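Brellico wall-mounted drywipe board, reviewed after one term

The Senum office in Hisstead ordered two of these boards to replace a painted wall that had stopped wiping clean. Both came flat-packed in card with corner protectors, four fixings and a detachable pen tray. The model code on the carton is 727, and the price at the time was £832 for the pair, delivered.

Fitting is straightforward on masonry and less so on plasterboard. The brackets are fixed first, then the panel hangs on them and locks with a grub screw at each lower corner. The holes are slotted, so a small error in level can be corrected once the panel is up. The supplied wall plugs are poor. We threw them away and used our own.

The writing surface is enamelled steel, and it is the reason to buy the board. Ordinary ink left overnight comes off with a dry cloth. Ink left over a weekend needs a second pass, and red is slower than black or blue. After a month near a radiator there was faint ghosting in one corner — the spray cleaner took it out. Magnets hold well, though the thin flexible sort slides under more than one sheet of paper.
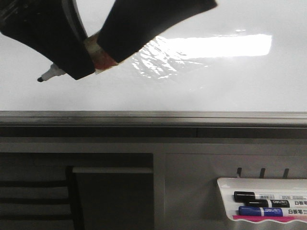 Glare is the main fault. The finish is glossier than the Nic Aodha board it hangs beside, and under strip lights the upper third is hard to read from the far end of the room. Line quality is good in return. A small rounded felt tip, like the dark one on the marker in the photo, gives an even stroke at normal writing speed and does not skip. Chisel tips squeak. Worn tips of either kind leave a pale centre to the line, which the older matt board hides better.

The pen tray is the weakest part. It clips to the lower edge, has no lip at the ends, and lets pens roll off when someone wipes with any force. A deeper tray is listed as an extra and should have been in the carton.

The guarantee covers the surface but excludes the tray and the fixings. Cleaning with anything abrasive voids it. Recommended for rooms with side lighting; for rooms lit from overhead, ask for the matt version.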